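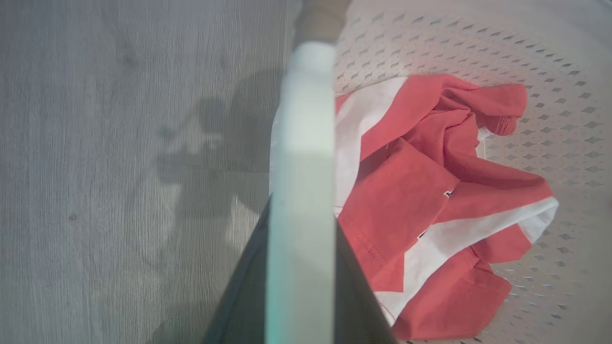

The Vatside housing office has published its conversation with the head of tenant services at Cendik, whose repairs programme covers 200 homes. Asked what residents request most often, she named flooring. "People want to be rid of old carpet," she said. "A light grey floor with a wood grain, knots and all, is a popular choice at present." Clothing and a basket may stand on such a floor without concern, she added, but furniture feet should be padded.

Work began in August, and 46 homes have been completed. "Each visit takes around 8 hours," she said. "We ask tenants to clear one room at a time." Applications from Lalleck remain open.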